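4. Setting up the workbench

Read this section before you fit the Hedwood bench. Allow one afternoon, and have a second person to help with the lifting.
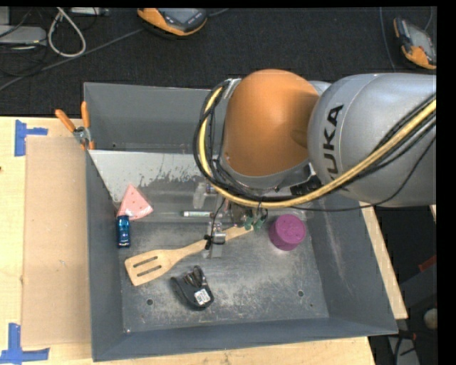
4.1 Choosing a position

The bench needs a level floor and 70 cm of clear space along the front edge. Keep it away from radiators and direct sun, as the top may bow over a hot summer.

4.2 Fitting the legs

1. Lay the top face down on a blanket.
2. Place a leg at each corner with the slotted side facing inwards.
3. Push the long bolts through and tighten them by hand only.
4. Fit the cross rail. The stamped end goes to the left.
5. Tighten all bolts with the key supplied.
6. Turn the bench over with your helper. Lift it by the rail, never by the top.

CAUTION: Do not use a power driver on the leg bolts. The threads strip easily and the inserts cannot be replaced at home.

4.3 Levelling

1. Put a spirit level across the middle of the top.
2. Turn the feet until the bubble is centred, then check again lengthways.
3. Lock each foot with its nut.

Note: On benches bought before June the feet have no lock nut. Ask your dealer for the Daller foot set — it fits without drilling.

4.4 Loading

The bench carries 280 kg spread evenly over the top. Do not put more than 100 kg on any one spot. If you fit the Arnaud vice, mount it directly over a leg.

4.5 Oiling the top

1. Wipe the top with a dry cloth.
2. Apply a thin coat of oil along the grain and leave it overnight.
3. Rub off what is left and repeat once.

CAUTION: Oily rags can catch fire by themselves. Dry them flat outdoors before you throw them away.

Section revised by Marcelle Baudry, Friday, May 24, 2024.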